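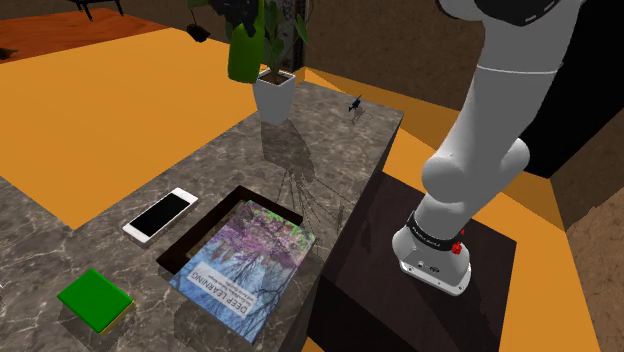
Pullside planning kit: is it worth paying for before you buy an arm?

Equipment > Reviews > Planning software

We run a small packing and sorting room and have been putting money aside for our first robot arm. Before spending it we took out a year of Pullside, the layout and costing package from Flomness. It costs £347 for one seat. I have used it since October.

You build a room, put an arm in it and try the job you want done. Ours is moving flat items in and out of a shallow tray. The white arm comes over a dark wooden cabinet top next to a marble-patterned counter, with a book lying half in the tray and a phone to the left of it. The wrist flange has no fingers on it. Grippers are chosen on a separate page, and you should do that early, as they change the total more than I expected.

Costing

The budget sheet is the best part. It keeps the arm, mounting, guarding, gripper and training on separate lines. Our first plan left out the mounting plate and a spare cable set, which added £1073. Finding that after the order had gone in would have been a nuisance. Supplier prices have to be typed in by hand – the Shukla and Ulesov lists are both PDFs, and Pullside will not read either.

Layout

Reach checks are quick and easy to follow. Shadows and surfaces look fine, though I would swap them for better cable routing. The object library is mostly household things, so we had to make our own cartons. Saving a large room is slow.

Support

Two emails, both answered by the next morning. The manual is thin on floor fixings.

Verdict

Buy it if your budget is over £3518 or so many parts are involved that a spreadsheet gets muddled. For a single bench arm with one gripper, the free trial will probably do. Four out of five.

1000 shares | 14 comments

Contact us | Copyright Equipment Reviews | Back to top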